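Reading time: 3 min
Last updated: October
Filed under: Robotics > Handling > Failure reports

4.2 The pulled connector

I promised in Section 1 that I'd be frank about the failures, so let me start with the one that cost us the most sleep. Out of 1,341 attempts at the board task, 14 ended with the wire harness tugged hard enough to trip our force limit, and in 5 of those the plug came clean out of the board. That sounds like a small number until you're the person who has to push it back in and check every pin!

The job is easy to say out loud. Two arms come in from opposite sides, take hold of the grey rim around the board, and lift it off its white container. The harness is meant to come along for the ride. Our planner, Zorkley, knows where the rim is and knows where the container is, but back then it had no idea at all that the wires existed (Virgil Roman had left them out of the model to keep the planning time down, and I'd agreed with him, so I can't grumble).

Figure 3 has the layout we used for this part of the study. 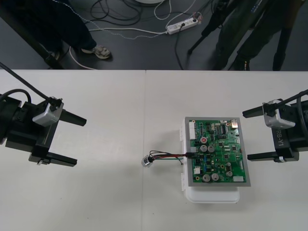
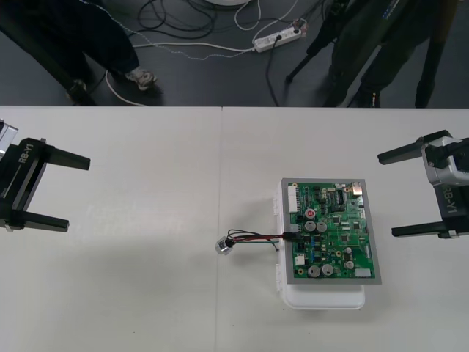 Figure 3. The board task, two views. In both, the board rests on the white container between the two grippers, with the harness running out to the left.

What went wrong is mostly a matter of which side the wires are on. The harness leaves the board on the left, so the left gripper has to work close to it and the right one hardly ever meets it. All 14 trips came from the left arm. I went back through the logs with Corina Vlad and we found the same pattern over and over: the lower finger slid in under the wires, the grip closed on the rim and on a wire together, and the force reading looked perfectly healthy. Then the lift began, the slack ran out, and up went the reading - far too late to be any use.

The nasty bit is that the controller counted this as a good grasp. Our check only asked whether the fingers had closed on something of the right width, and a thin wire squashed against the rim made hardly any difference. Delia Dinu had warned me about exactly this in the spring, and I'm sorry to say I'd filed her note under "later".

We also had a safety worry. When the limit tripped, the left arm froze but the right one carried on for up to 1,000 milliseconds before the stop signal reached it. With the board held at both ends, that's plenty of time to twist it. Nobody was hurt and no board was cracked, but people do stand near the far side of the table during our runs, and I didn't like it one bit. Grigore Pană rewired the stop so that both arms now get it from the same line.

For the grasp itself we tried two fixes. The first was a slower close with a small wiggle before the lift, which Bianca Moldovan suggested and which caught most of the trapped wires in our bench tests. The second was a keep-out zone drawn over the harness, so the left finger goes in higher up the rim. The zone works better, though it has to be drawn again by hand whenever the wires settle in a new shape, and I haven't got a good answer for that yet. Section 4.3 compares the two.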